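Course 3032: Furniture and Fittings for Early Years Rooms
Handout 4. The play kitchen: layout, surfaces and inspection
Plostance, Department of Interior Furnishing

Read before the July practical. Bring a tape measure, a flashlight and the inspection sheet (form 839).

1. Scope

This handout covers the counter section of a play kitchen: the worktop, the cooking area, the sink area, the wall behind them and whatever hangs or is mounted on that wall. Freestanding refrigerators, washing machines and market stalls are dealt with in Handout 5. Loose play food is not covered in this course.

The term "unit" means the complete piece of furniture as installed. "Fitting" means any part fixed to the unit that represents a real kitchen part, such as a faucet or a hood. "Accessory" means any part a child can lift off and carry away. The distinction matters for inspection. A fitting that can be pulled off by hand is recorded as a defect, while an accessory that cannot be removed is recorded as an observation only.

2. Zones

A counter section is divided into three zones: cooking, transfer and washing. The transfer zone is the flat stretch of worktop between the other two. In small units it is often the first to be reduced, and children then put dishes down on the burners or in the sink. Where the total counter length is 1000 mm or less, the transfer zone should still be wide enough for one plate with a hand on either side of it.

Cooking and washing zones should be recognizable without labels. A dark cooking surface set into a light worktop does this well. So does a change in level, as at a sink basin. Color contrast between the zones and the worktop is checked under the normal lighting of the room, with the blinds as they are usually kept.

3. The wall behind the counter

The back panel has two functions. It stiffens the unit, and it shows the child where the kitchen ends. A tile pattern is the most common finish. The staggered brick layout, known as running bond or subway tile, is preferred for this course because any sagging or misalignment of the panel is easy to see against the horizontal grout lines.
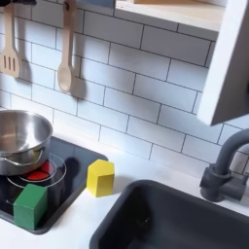

Figure 1. Backsplash in staggered brick pattern, with hanging utensils, cooktop, sink basin and faucet.

Record the finish of the back panel on line 6 of the form. State the pattern, the tile color and the grout color separately. "White tile" is not a sufficient entry. For the unit in Figure 1 the correct entry is "subway, white, dark gray grout."

Whether a tiled surface is real tile, a molded sheet or a printed film has to be established by touch. Do not decide it from a photograph. Run a fingertip across three grout lines in different places and look for lifted edges where the panel meets the worktop.

4. Hanging accessories

Utensils may be stored in a drawer, stood in a container or hung on the wall. Hanging is preferred for children under five. The full set is in view, and a missing piece shows as a gap.

The following points apply:

4.1 The lowest point of a hung utensil should clear the worktop by at least the height of the tallest pan in the set.

4.2 Utensils should not hang directly over the sink basin if the basin is used with water.

4.3 Handles should be free of splinters along their full length. Slotted tools need extra attention. The inside edges of the slots are seldom sanded as well as the outer edges.

4.4 Hooks must have a rounded end. Screw hooks with an open point are not accepted in any unit.

4.5 Spoons and spatulas are to be listed by type. Write "slotted spatula" and "spoon," and do not group them as "tools."

Form 839 has space for four hung accessories. Continue overleaf if the unit has more.

5. Overhead parts

Parts above the counter are the hood, the shelves and the upper cabinets. They are inspected last, with the utensils taken down and laid on the worktop.

A hood in a play kitchen has no extraction. It is included to complete the cooking zone and usually to carry the hooks. Check it for weight first. Support it with one hand from below and apply light upward pressure. Movement at the wall fixing is a defect regardless of how small it is. Then check the control strip, if there is one. Printed controls are acceptable and have no parts to come loose.

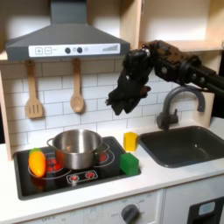
Open cubbies are preferred to closed doors at this height. Doors at head level catch a second child standing beside the one who opens them. The front edges of shelves and side panels need a radius that can be felt with the thumb. Sharp lower corners on side panels are the most frequent defect in overhead parts, particularly above the faucet, where children lean in.

6. Faucet and sink

The faucet takes more side load than any other fitting. Hold it at the base, then at the top of the spout, and try to turn it each time. Rotation by design is recorded as "R," rotation through looseness as "L." The basin should lift out for cleaning or be sealed to the worktop along its whole edge.

7. Practical task

Work in pairs at the Stumness or the Wuvescombe unit. Complete one form per pair, lines 1 to 22. Sketch the counter from above, marking the three zones with dimensions in millimeters. Leave the accessories as you found them.

Hand in the form and sketch by 4:00 p.m. to tray 3114. Reading for the next handout: Pan catalog, section on freestanding units.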